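Gripper Comparison: Hand-Held Units for Soft Goods
Project report, April
Valentin Holzer and Ismail Benjelloun

3. Results and doubts

We compared two hand-held grippers, the Vesstead and the Yilma, on clothes and bedding. The Vesstead handout promises a "secure hold on any textile." We logged 2,243 grasps and don't think our numbers back that up. Of the first 1,000, 232 were slips, and most of those were on thick or padded items.

Quilted jackets were the hardest. A cuff is a small target, and the lining tends to bunch up between the pads, so it is hard to say what the fingers are really holding. We marked a grasp as good if the sleeve stayed put during a short pull. Ismail thinks that rule is too kind to both grippers, and I agree with him. 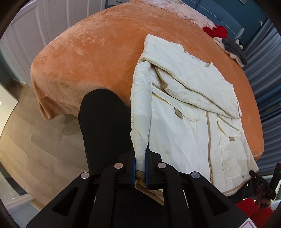 The Yilma slipped less often, but we tested it second, when we were both better at aiming. We should have switched back and forth. One Saturday of repeat runs closed part of the gap, and we can't say how much of what is left comes from the pads.

The wide-angle camera is another weak point. Sizes near the edges are hard to judge, and we threw out every width reading taken there.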